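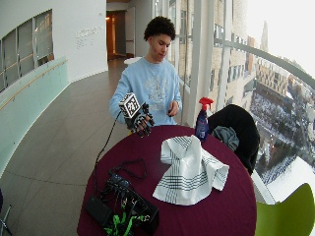 Figure 4. Glove-based recording of hand motion at the round table. The cube above the wrist carries the square markers used by the pose tracker described in this section.

3.2 Recovering the wrist pose from the marker cube

The glove gives us finger motion and very little else. Its readings tell us how far each finger is bent, but they say nothing about where the hand is in the room, and for a policy that has to reach for a dish towel and fold it, the place of the hand matters at least as much as its shape. We therefore take the wrist pose from the marker cube, seen by a fixed camera, and join the two streams afterward in software. The tool that does this joining is called Ondia, and since a fair number of readers of our earlier report wrote to ask how it works (we were very glad to get those letters), we go through it here at a slower pace than the page budget would really like.

Each face of the cube has its own pattern, so a single visible face is enough to get a full pose, at least on paper. With one face the estimate tends to flip between two mirrored answers when the face is seen nearly straight on, and anybody who has worked with flat square markers will know the little jump we mean. Ondia handles this by keeping both answers alive for up to 15 frames and scoring them against a simple constant-velocity model of the wrist. When a second face comes into view the question settles itself and the losing answer is dropped. If the cube is hidden for longer than that, the segment is marked as a gap and we do not try to fill it in.

Time alignment took us much longer than the geometry did. The glove and the camera run on separate clocks, and our first version, written by Widad Bataineh over one long Saturday, assumed a fixed offset for the whole session. That was fine for short recordings and poor for long ones. The present version asks the wearer to open and close the hand while swinging the wrist at the start and end of each recording, finds the best match between the two signals at both ends, and stretches the glove clock linearly in between.

We ran the full pipeline on 1,800 recordings of towel handling and tabletop wiping. Of these, 614 had at least one gap. Most of the gaps fell in the part of a fold where the palm turns up and the cube swings underneath the wrist, a motion people make far more often than we had guessed when we chose where to mount it. Carla Salameh suggested keeping the clean stretches on either side of a gap as separate training samples, and we have done so in all the experiments of Section 4, with the one rule that a sample may not begin in the middle of a grasp.

The crumpled towel brings a difficulty of its own, in that no two starting states are alike. We made no attempt to track the cloth at this stage. The planner, discussed next, sees only the camera view and the joined hand trajectory.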